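Teaching the mopping task by remote: how we do it

For anybody starting on the Zovine rig. Written fast, fix it if it's wrong. Covers setup, the stroke, when to stop recording, and what to throw out. Doesn't cover driving basics, Kenneth Cairns has a separate page on that and you should read it first.

What you need

Two-arm robot, charged
Leader arms plugged in and zeroed
Flat mop with the telescoping pole
A floor with something on it to mop
Spare pads
Stop button where your foot can reach it

Before you record

Zero the leader arms. Every session, even if you only went to get coffee. Then open and close both grippers a few times and watch the screen. If one lags, restart the Prokopenko bridge and try again. Don't record through lag, the whole episode is junk.

Set the pole length and lock the collar. Tug it by hand. If the collar slips mid-stroke the pole shortens, the head stays put and you won't notice until playback.

Start pose: arms low and forward, grippers open, pointing at the floor. Mop lying flat, handle toward the robot. Look through the head camera, not over the robot's shoulder. If you can't find the handle in the camera view then neither can the policy. 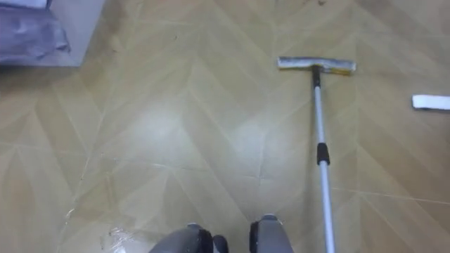

Start pose should vary a little each time. Nudge the handle left, right, turn the head some. Keir Chisholm did 80 episodes with the mop in the same spot, and the policy he got would reach for that spot with no mop there. So move it.

Picking up the pole

1. Right arm first. Come in from above, slow.
2. Close on the lower section, below the collar. Never on the collar.
3. Wait a beat. Let the grip settle.
4. Left arm takes hold further along.
5. Lift until the pole is at working angle. Head stays on the floor the whole time.

If the head flips over, stop and reset. You can save it sometimes by twisting the wrist but then you've taught the twist. Seperate recovery episodes get recorded under their own tag, see below.

The stroke

Push, pause, pull. Push from the left arm, steer with the right. Small moves on the leader arms, they're scaled up more than you'd think. Keep the speed even. New people always rush the pull.

Aim for something. A stroke with no target teaches the robot to wave a stick around. Pick the dirt before you press record, say it out loud if that helps, and put the head down just short of it so the first push goes straight through.

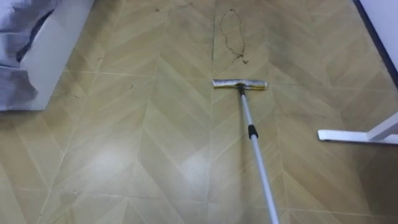
Target choice matters more than neat driving. Go for big marks first, crumbs after, and plan the line from the head camera before you touch anything. A dark loop of dirt sitting just past the mop head, like the one here, is a good first target: it's in open floor, it shows up well against the tan, and you can run at it without steering around the white foot on the right. Do it in overlapping passes. Little specks off to the side get their own episode.

Furniture: leave a hand's width the first few times. Once you're steady, go closer. Hanging bedding is the worst, the pad drags it and then you're pulling a sheet across the room. Tuck it up or stay off it.

Glare: the shiny patches move when the robot moves. Don't chase them. People do, they think it's a spill.

Ending an episode

Stop when the target's gone or when you've made 16 strokes, whichever is first. Longer than that and training chokes on it. Bring the head to rest, hold still 3 seconds, then press the pedal. The hold is important!! The policy needs to see what finished looks like. Cut it short and the robot keeps mopping forever.

Label right away, while you remember:

good = target gone, no bumps
partial = some dirt left, driving was fine
recovery = you fixed a mistake on purpose
trash = anything else

Be harsh. One bad grab marked good costs more than you'd save by keeping it.
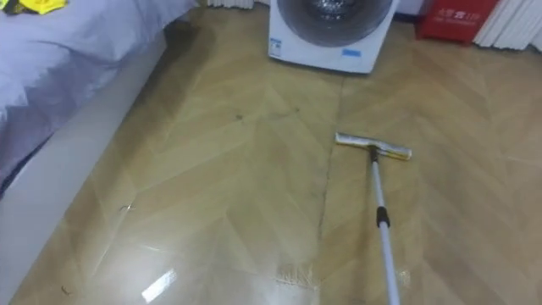

Page last changed: September, by Keir C. (added labels, fixed pedal step)

Changing the room

Once you've got a decent batch in one layout, swing the base around and start over from another side. Same floor, diffrent background. Bed on the left, wall ahead, whatever you have. Mix the pads too, gray and yellow both, the old policy only knew one color and froze up on the other.

Wipe up between batches if there's water standing. Wheels slip, and the odometry goes off without any warning on screen.

Checking playback

Play back one in every batch on the real robot at half speed. Foot on the stop. Watch the grippers, not the mop. If the fingers open early there's a delay in the recording, go back to the bridge and look at the timestamps.

Then upload to the Sondwood folder. Max 3000 frames per file, split it if it's over. File names lower case, no spaces. Uploader fails silently on spaces and I have lost an afternoon to that.

Common problems

Pole rolls out of the fingers: grip is too near the tip. Seat it deeper.

Head chatters on the floor: too much down force. Raise both hands a bit.

Arms fight each other: you're pushing with both. Relax the right.

Video freezes: stop, trash it, restart the head camera. Don't drive blind.

Pedal doesn't register: it's the Famberg cable again. Wiggle it. New one is on order.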